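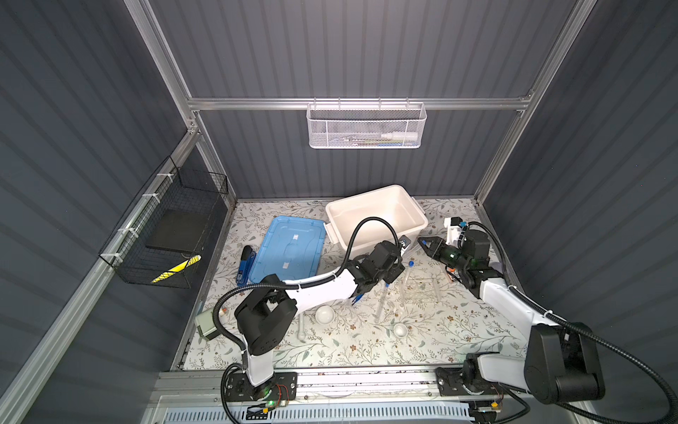 Desk Sorting, table 4: open storage bin, blue lid and stapler on the printed tablecloth.

Telwood Desk Sorting

Version 2, May 18, 2024
Maintained by Saragih

Contents

Desk Sorting is a set of 181 short clips of small office items being put away into a lidded storage bin. Each clip covers one session at one table. Most sessions start with the bin empty and the lid off, and end when the lid is latched. Sessions that stopped early are kept and marked "partial" in the index.

Items

The main container is a white plastic bin with latching handles on the short ends. Its lid is translucent blue. Two small white rectangles are stuck on top of the lid, so you can tell which side is up.

The blue stapler appears in more sessions than any other item. Other items are listed by session in items.csv: tape, pens, binder clips, note pads, scissors with the tips covered. Sizes in that file were measured by hand with a ruler and should not be treated as exact.

Table and surroundings

Table 4 has a cream tablecloth with a thin pattern of gray-green leaves and small brown flowers. The walls behind it are dark gray and ribbed. A white mesh basket hangs at the back, with a white bottle in it, and a black wire basket is fixed on the left with a flat foam pad inside. The baskets and what they hold are not part of the task and are not labeled.

The cloth was changed between versions. Version 1 used a plain one, and small gray items were hard to label against it. Clips from version 1 are in the folder named old_cloth and are not counted in the total.

Labels

Each session has one text file with the item name, start time, end time and final place. Final place is one of: bin, lid, table, off table. Times are in milliseconds. Any pause longer than 2000 is given its own line.

Known problems

The leaf pattern shows through the lid in some clips, and the lid outline was drawn loosely there.
Tape is called "tape" in the Mudevix export and "roll" in ours. Use names_map.csv to join them.
Partial sessions have no final place for items that had not been moved yet.

Files

index.csv
items.csv
names_map.csv
clips/
labels/
old_cloth/

Use

Free for research and teaching. Credit Telwood Desk Sorting and give the version number. For any other use, write to Tradura, which handles licensing.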